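Home | Stories | Archive | Submit
Filed under: Short Fiction, Machines

The Lovlow gripper had closed 2,000 times without a fault. The Yazdani stopped at 626.

Loukia Manolakis entered both figures and swapped the controller. By May the trial had moved outdoors, to a table with a white cloth, and the log had grown a column for light.

"Fabric next," said Chrysoula. "Same grip force."

"Same force, new fingers."

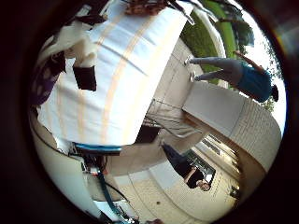 The Yazdani went first. Loukia set the threshold to 2 newtons and waited for the controller to accept it. It asked her to confirm. It had never asked before.

She checked the manual, found no such prompt, and pressed yes.

We use cookies to remember your reading settings. Accept | Decline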